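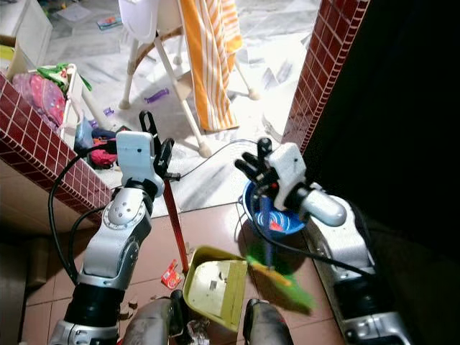
The Doorway at Clarkance Street

My aunt Edith Correa always said you could judge a house by its doorway, and by that rule hers was in trouble the Saturday I came back to help her sell it.

I'd taken the early bus, so I showed up at ten with two coffees and no plan. Edith took both coffees. She was wearing her gardening hat indoors and she had already had a fight with the real estate people, a firm called Plallar that kept sending her a form she kept sending back.

"They're coming at four," she said. "To look at it. You start with the floor."

Now, that floor! I learned to walk on it, and I chipped a tooth on the little ledge with the dark red tiles (2009, roller skates, not my idea). The tiles go right up the pillar too, the same red squares all the way, and when I was small I thought the pillar was what held up the whole neighborhood. Past the doorway the floor turns pale like marble and it gets so bright in the mornings you have to squint. On the doorway side it's brown, and brown hides everything until you get down close.

I got down close. There were crumbs. There was a little red and white wrapper, and I looked at that wrapper for a good long minute, because Edith gave up candy when my uncle died and has told everyone on the block about it.

"Whose is this?" I yelled.

"Whose is what?" she yelled back, way too fast.

So I left it where it was for the time being and went to look at the tools. She still had the same dustpan, the yellow-green one with the long red handle, so scratched up inside that the color had gone pale. The broom had a green head and a blue handle. I had bought her a whole new set from Zumton two Christmases ago, very nice, very quiet colors, and I found it later in the closet with the tag on. The blue basin was out as well, the one with the rings in the bottom. I used to float bottle caps in it and try to get them to stop on the smallest ring. I could tell you it was ridiculous to get choked up over a basin, but I did, a little, and then I got over it and swept.

Dayana Usuga from next door leaned in about halfway through. We hadn't talked in years. We'd been best friends until we were 13 and then we'd had a falling out over a bicycle, and after that I moved, and it just never got fixed.

"You missed the corner," she said.

"I'm getting to the corner."

"She feeds him, you know," Dayana said. "The Restrepo kid. He comes by after school and sits on that ledge and she gives him crackers and candy and he tells her about his teachers. Every day. She thinks we can't see from the kitchen."

I looked at the crumbs again. I looked at the ledge, which was exactly the right height for a kid, as my tooth and I could both tell you.

Edith had come up behind me by then. She had her hat off and the Plallar form in her hand, folded up very small.

"His mother works late," she said. "What was I supposed to do, let him sit in the street?"

Nobody answered her. Dayana picked up one of the coffees, found out it was empty and put it down again.

"Tía," I said, "do you even want to sell?"

She thought about it. She looked at the pillar and the basin, and then at me holding that terrible old broom.

"Call them," she said. "Tell them four is no good."

I went to find my phone. When I came back Dayana had the dustpan and was holding it steady against the floor, waiting for me, so I got the corner.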